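Lakwood–Casari Partnership

The Lakwood–Casari Partnership is a sister-region agreement between the district of Lakwood and the upland province of Casari. It covers farm trade, student exchange and vocational training. Supporters describe it as a model of local diplomacy, though the claim rests largely on the partnership's own reports.

Background

Talks began when Ferdinand Oberholzer, then head of Lakwood's external affairs office, received a delegation of 14 officials from Casari. A joint statement promised "deep and lasting cooperation" but set no budget. The agreement was signed the next October, after Casari's assembly dropped a clause on shared customs inspection. Oberholzer later called the clause a minor matter. Zlata Holovko, who led the Casari side, had earlier called it the main reason for the talks.

Activities

The exchange program is the best documented part of the agreement. According to its annual summary, 438 students have taken part, a figure that includes people who attended a single online lecture. Only 97 spent a full term abroad. Courses are offered in food processing, floristry and surveying, and the host college in Nyberg issues the certificates. Whether employers in either region recognize them is unclear.

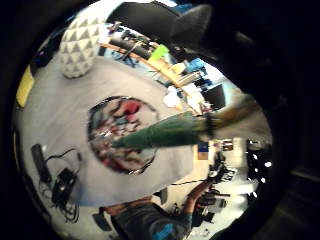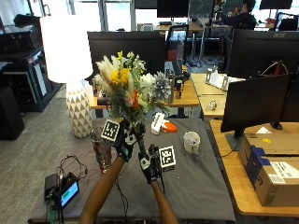
A round reflective disc (first picture) and a mixed bouquet held above a table (second picture).

Trade results are harder to judge. The partnership credits itself with a rise in Casari seed exports, but the rise started before the signing and was shared by neighboring provinces that had no such agreement.

Criticism

Ieva Rozīte, a member of the Lakwood council, has questioned the cost of official visits, more than 4 of which produced no published minutes. A review by the policy group Postitz found that most of the stated goals could not be measured as written. The partnership office replied that its value was "not only numerical" and did not revise the goals.

The agreement renews automatically unless either side withdraws.

See also: Sister regions; Nyberg College; Casari customs dispute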